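Cleaning Cloths in a Shared Workroom
Project report, Shahnaz Sheikh
Handed in 7/3/25

1. Background

The workroom at Wonier is used by several groups in the same week. It has a white ceiling with exposed pipes, a plain white wall and a long stretch of bare brick below it. The brick holds dust, and most of what we wipe off the benches on that side is brick dust and lint. Before this project there was no agreed way of cleaning up. People used paper towels from the washroom or whatever rag had been left by the sink.

The aim was to find out which kind of cloth suited the room best, and how the cloths should be stored and washed so that they were still there the following week.

2. Method

I tried four kinds of cloth during February: an old cotton tea towel cut into squares, a flat woven cloth from Cekness, a sponge cloth, and a soft fuzzy cloth bought as a pack from Grerkitz. Each was used on the same bench, dry first and then damp, at the end of a session. After wiping I shook the cloth out over dark card and looked at what came off. I also wiped a sheet of clean glass with each one to see how much lint the cloth itself left behind.

All the cloths were washed at 40 degrees without softener and hung up to dry overnight. They were washed five times in total.

3. Results

The cotton squares were good for spills but frayed at the cut edges, and by the third wash they were leaving threads on the glass. The flat woven cloth left the glass clean but pushed dry dust along the bench and over the edge. The sponge cloth was no use dry.

The fuzzy cloth picked up the most dust and needed no water for it. Its weak point is that it also holds on to everything else — pencil shavings, hair, bits of thread — and these do not all come out in the wash. It should be shaken out before it goes in the machine. 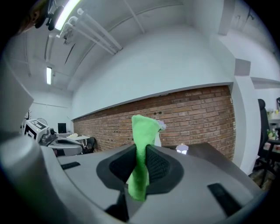
Fig. 1. Green cloth, folded over at the top, with a small pale lavender tuft.

4. Storage

A box under the bench did not work, as the cloths went in damp and came out smelling. A row of hooks was better. Mr Hordiienko from the technical office let me put these up beside the sink, and the cloths now dry between sessions.

5. Recommendations

Use fuzzy cloths for dry dust and keep the cotton squares for spills. Use one colour for benches and another for the sink. Wash once a week, without softener. I would have liked to test the cloths over a longer period, as five washes is not enough to say when they wear out.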